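Forum › Studium & Schule › Projekte › Greifarm in der Simulation, Gruppenarbeit

Thema: Greifer räumt Flasche nicht ab, sondern um

anum_mengal
Hallo zusammen, wir sitzen zu dritt am Semesterprojekt (Robotik-Praktikum, Gruppe Vaka) und hängen seit Samstag an derselben Stelle. Aufgabe ist Tisch abräumen in der Simulation: Der Arm soll einzelne Sachen von einer vollgestellten Theke nehmen und daneben ablegen. Bewertet werden 20 Durchläufe mit zufälliger Anordnung, und bei uns gehen im Schnitt 7 davon gut. Der Rest ist meistens die hohe Flasche. Wir fahren von oben an, die Finger gehen zu, und in der Hälfte der Fälle liegt das Ding danach quer. Mit der Tasse und der Seife klappt es komischerweise viel besser!

So sieht die Anordnung aus, bei der es am schlimmsten ist:
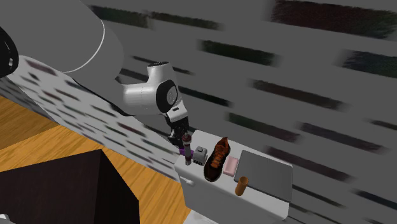

Was wir schon probiert haben
– Anfahrgeschwindigkeit halbiert (bringt ein bisschen was)
– Reibung an den Fingern hochgesetzt (bringt nichts, sieht nur lustig aus)
– Flasche zuletzt greifen, dann steht sie aber oft nicht mehr da, wo sie stehen sollte

Hat jemand von euch das Praktikum schon hinter sich und einen Tipp?

talpur_k
Hatte ich letztes Jahr, gleiche Aufgabe, gleicher Ärger. Ich würde die Flasche gar nicht von oben nehmen. Schmal und hoch ist für zwei kurze Finger von oben einfach blöd, du erwischst nur den Verschluss und jeder Millimeter Versatz kippt sie. Dreh das Handgelenk und komm von der Seite, ungefähr auf halber Höhe.

anum_mengal
Von der Seite hatten wir auch überlegt, aber schau mal, was da alles steht. Links dahinter das lila Teil, rechts gleich der graue Kasten. Da räumt der Greifer doch erst mal alles andere mit ab?

guddale
Sehe ich auch so. Seitlich ist bei der Anordnung Quatsch, sorry talpur. Außerdem ist die Platte da hinten in der Ecke zu Ende, und links unter dem Arm kommt gleich die gesprenkelte Fläche. Wenn ihr da mit dem Handgelenk reindreht, meldet der Planer dauernd Kollision. Bleibt von oben, aber geht tiefer runter. Bei uns war der Zielpunkt auf die Oberkante gelegt und nicht auf den Flaschenkörper, das haben wir ewig nicht gemerkt.

talpur_k
Quatsch würde ich das nicht nennen, ich hab damit bestanden ;) Man muss halt vorher den Kasten wegstellen. Die Reihenfolge ist ja freigestellt.

guddale
Bestanden hab ich auch, und ohne Umräumen. Jedes zusätzliche Teil kostet Zeit, und das Limit sind 330 Sekunden pro Durchlauf. Wer erst den Kasten, dann die Flasche und danach noch den Schuh macht, wird am Ende hektisch.

mohsin_arain
Ich bin in Anums Gruppe und für den Planer zuständig, also vermutlich schuld :) Hab gerade nachgesehen: Unser Zielpunkt sitzt tatsächlich an der Oberkante. Das kommt aus der Funktion, die wir für die Tasse geschrieben haben, und die Tasse ist ja viel gutmütiger. Ich setze ihn heute Abend runter und lasse das über Nacht laufen, 200 Durchläufe müsste der Rechner im Cledstead-Labor schaffen.

Zum Schuh noch eine Frage: Der liegt auf der Seite, Sohle zur Vorderkante. Greift ihr den an der Sohle oder quer drüber?

guddale
Quer, kurz hinter der Spitze. An der Ferse ist er bei uns jedes Mal weggerutscht.

talpur_k
Da sind wir uns mal einig. Und schiebt die Tasse nicht aus Versehen nach vorne, die steht schon ziemlich nah an der Kante. Beim Zurückfahren vom Schuh bin ich da zweimal hängen geblieben und durfte mir anhören, dass der Boden keine Ablagefläche ist.

anum_mengal
Oh, das mit der Tasse ist gut, das könnte unser rätselhafter Abbruch bei den letzten Läufen sein – wir hatten das auf die Physik geschoben. Danke euch! Mohsin stellt die Zahlen rein, wenn der Nachtlauf durch ist.

mohsin_arain
Mach ich. Und falls es doch die seitliche Variante wird, teste ich die auch, dann ist hier wieder Frieden.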